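Hats for Gultitz

So my first week at Pilberg they sat me down in front of the big arms and told me to teach them hats. Caps, I mean. Baseball caps! I had a degree, I had a lease, and my mother was telling the whole street I worked in robotics.

You hold the controls, you move your hands, the arms move too, and the machine remembers how you did it. That's the job. Do it 148 times and supposedly it can manage without you. I got to 31 that Monday before my shoulders quit, and 4 of those went in the trash because I sneezed or grabbed a brim wrong.

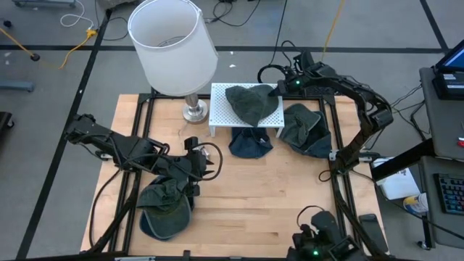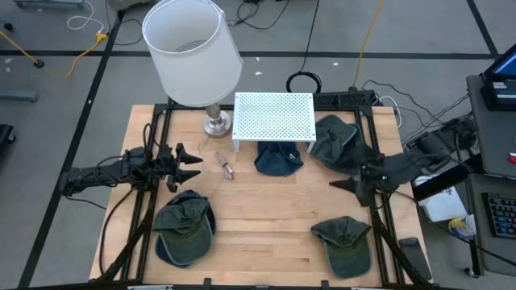 Green ones, blue ones, and that lamp.
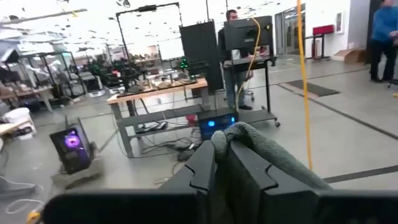

What I hadn't counted on was that it would learn me. In September they let it run on its own for the people from Gultitz, and I stood at the back with a coffee. It reached for a cap, stopped just short, gave a tiny shake of the wrist, then went in. I knew that shake. I do it with car keys, with eggs, with my grandmother's teacups (she used to do it too, come to think of it).

The Gultitz people asked if it was a fault. My boss said they'd look into it, and I drank my coffee and said nothing at all. Then around lunch she came by my desk and asked if I'd mind doing another 10, with a steadier hand this time.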